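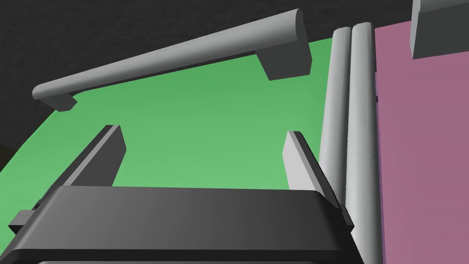 Painting of the reading room at the Favell library starts in June, and the walls will be gray. Hưng Chu has tested two shades on the wall by the front desk, and members can leave a note saying which they like better. The first is a flat mid gray. The second is lighter and shifts more with the daylight, much as the gray in the picture goes from mid on the left to lighter toward the right. Window frames stay white. The room will be closed for painting, but books on hold can still be picked up at the side door until 2 p.m.
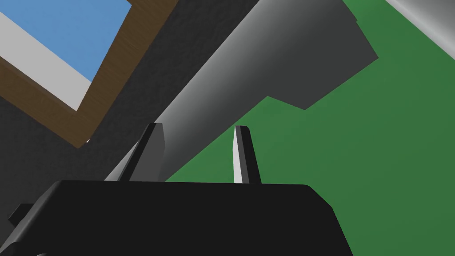

The shelves are a separate job, and Ketsara Jitpraphai is handling the order. We need 40 new ones, each 90 cm wide, to replace those that sag under the atlases. They will be black – a very dark one, close to the black shown, with corners softly beveled in the same way. The total came to $1454 with delivery. The old shelves are free to anyone who can carry them off. Please speak to Waldemar Śliwiński first, as the long ones from the map corner are already promised.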